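Re: Fixed or floating before June?
Date: 16/01/2024

> Our savings club has 300 members and most of them keep asking me
> whether the Temon central bank will let the currency float by June.
> Should we move anything now, or sit tight?

Hello all,

What a good question, and forgive me if I ramble a bit (I usually do!). I lived in Stisico when they dropped their peg, and I remember the shops changing their price tags every morning for weeks. 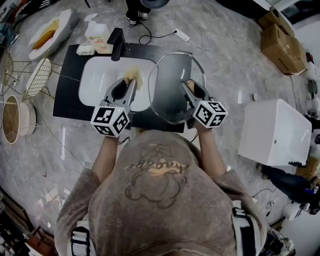
The thing I would watch is the reserves. If the bank keeps spending them to hold the rate, it will have to stop sooner or later, and the people who borrowed in foreign money will feel it first. My own loan there went from 100 a month to a good deal more, and I was one of the lucky ones.

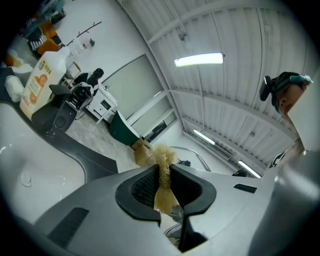
So I wouldn't rush, but I wouldn't keep everything in one place either. A few things your members could do this month:

1. Ask Dubey Savings which accounts are covered if the rate moves. 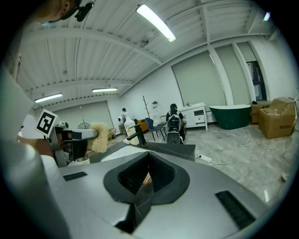 2. Pay down any foreign loan with less than 7 months to run.

3. Read the Filta newsletter on import prices, which is free and nicely written.

Do write back and tell us what your members decide, I'd love to hear!

Warm wishes to everyone on the list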